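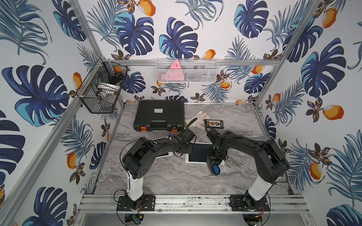 Danwood College Athletic Boosters
Minutes of the September meeting
Upstairs room, Arsenault Hall, 6:30 p.m.

Present: the chair, the secretary, the women's soccer coach, both cross country coaches, the assistant athletic director, two student athlete reps and a great turnout of members (64 signed in, our best for a fall meeting!).

1. Minutes of the last meeting
Approved with one correction. The softball team's final home record was left out and has been added.

2. Women's soccer
The coach gave a terrific report. The team is unbeaten at home and has let in only 2 goals there, both from corners. The freshman left back has started every game and the coach can't say enough about how she reads the play. The conference opener at Buvley is next, and everyone who has been there knows how narrow that field is. Training has moved to the short side of the practice field this week to get used to it.
A member asked if the Buvley game will be streamed. It will, with audio from the student station.

3. Cross country
The Danwood Invitational drew 145 runners, and the new loop behind the orchard was a huge hit with the visiting teams. Our men placed second and our women fourth, with three personal bests on the women's side. The finish chute backed up badly during the second race. The coaches would like a longer chute next year and a second person reading bib numbers.
Several members said the hill by the water tower is now the best place to watch on the whole course - you see the runners twice in five minutes.
Action: coaches to send the parks office a sketch of the longer chute before the October meeting.

4. Travel to Jiltard
The bus to the Jiltard doubleheader (women's soccer, then men's) leaves the gym lot at 8:15 a.m. Seats are $15, free for students with ID. Almost all of the seats are spoken for, and the chair was thrilled to hear it. If there is a waiting list by the end of the week, the assistant athletic director will price a second bus.
Discussion on noisemakers. Jiltard allows cowbells but no air horns. Members asked to pass this along.
Action: secretary to email riders the parking map and the game times.

5. Basketball preview night
Moved to the main gym so the pep band can play. Both teams will scrimmage, and the student reps asked for a three-point contest open to the crowd. Agreed with a lot of cheering. The reps will run sign-up at the door.
Motion to pay for popcorn and two new ball racks out of the concession account. Seconded and passed, none opposed.

6. Other business
The scoreboard at the soccer field is still dropping the first digit of the clock. A part is on order.
Lost and found from the Invitational (mostly water bottles, one very nice rain jacket) is at the gym front desk.

Adjourned 7:50 p.m. Next meeting in October, same room, same time.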